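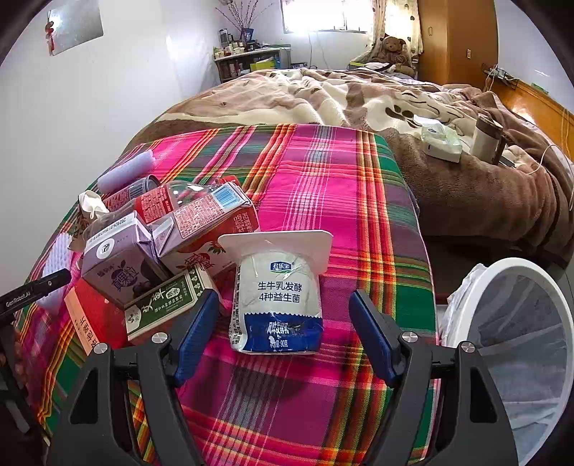 I sold the diesel wagon in May and have been driving a used hybrid hatchback ever since, so I can finally write down what the switch has been like. The wagon was a good car, but the timing chain had started to rattle when cold and the quote to fix it was more than I wanted to spend on something that old. I read through the paperwork for both cars one more time last night, sitting on the bed with the plaid cloth over it and the drink cartons and the yogurt pouch set out on top, and the numbers were easier to compare than I expected.

The hybrid came from Michalík, the used lot out past the rail yard. Radoslava Kuruc handled the sale. She let me take it out alone for most of an afternoon, and I drove the Clultwood road both ways because it has the worst pavement I know of. The rear suspension is firmer than the wagon's and you feel the patched sections through the seat. There is also a buzz from the left door card between 2,000 rpm and whatever comes next, when the engine is working up a hill. I have pulled the card off once and put foam tape behind it. The buzz is quieter but still there.

I have put 4,000 miles on it now. Fuel use in town is very good. The engine stays off in traffic, and on my regular drive to work it runs for only part of the trip. On the highway the difference shrinks. At 70 mph the hybrid is a little better than the diesel was, and with a headwind I would call them even. Anyone who does mostly long trips should think about that before paying extra for one.

The transmission took some getting used to. If you push the pedal down hard, the engine noise goes up and stays there while the car catches up with it. I drive more gently as a result. My neighbor Matúš Štěpánek rode along to Rondcombe with me and asked twice if something was wrong with it.

Trunk space is the one thing I miss. The battery sits under the rear floor, so there is no spare wheel, just a can of sealant and a small compressor. I bought a folding spare kit from Arnberg, and it takes up the left third of the trunk. With it in there I can fit the weekly shopping and one suitcase. The wagon would swallow a bicycle with the wheels on.

Costs so far: one oil change at $85, and $300 for a pair of front tires. The tires were on the car when I bought it and were legal, but they were old and noisy. The new ones made a bigger difference to the ride than I thought they would. Insurance went down slightly. I have not touched the brakes, and the shop told me the pads look close to new, which fits with the motor doing a lot of the slowing down.

Two things are still on my list. The cabin filter needs to be changed, and the housing is behind the glove box with a clip I have not worked out yet. The other is the charging port for the phone, which drops out when the cable is bumped. I will try cleaning it first and order a replacement if that does nothing.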